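Home | Archive | Threads | Subscribe | Search

Loldale Live Music List
17 April 2019
Subject: Re: Stidau Quartet -- seating and the second set

Irja Ahonen wrote:
> Does anyone know if the Wogan show in June is still one long set?
> I have the old listing, which says two with an interval.
> Also, is the piano staying or are they hiring one in again?

Irja,

Two sets, with an interval of 30 minutes. The old listing is right. The piano is staying. It was tuned last month and the top octave no longer buzzes.

I heard the quartet at Zorkunside in the winter. They played 10 tunes, mostly their own, and the drummer used brushes for nearly all of it. The slow one after the break was the best thing of the night. The bass was too loud for the first two numbers and then somebody fixed it. 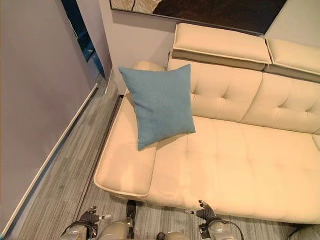
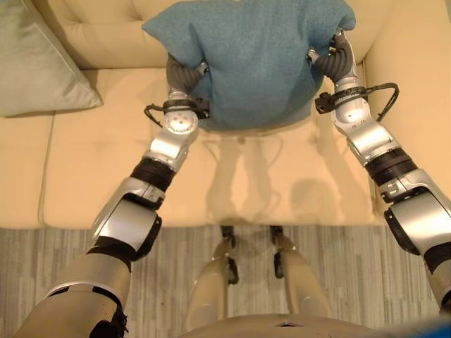

The beige sofa, and in the second picture the teal-blue cushion.

For June they are adding a singer -- I don't have the name yet. Wogan has sold 421 tickets across the spring run, so book early if you want to be near the front. The side seats are fine for sound but you lose sight of the pianist's hands.

I will post the set list when I get it.

Viorica Kovačević

Comments (3)

pete_b: Is the singer on both sets or only the second?

Irja Ahonen: Thanks, booked two at the side.

marlow: The Zorkunside bass was loud at the back as well, all night.

Contact the list owner | Back to top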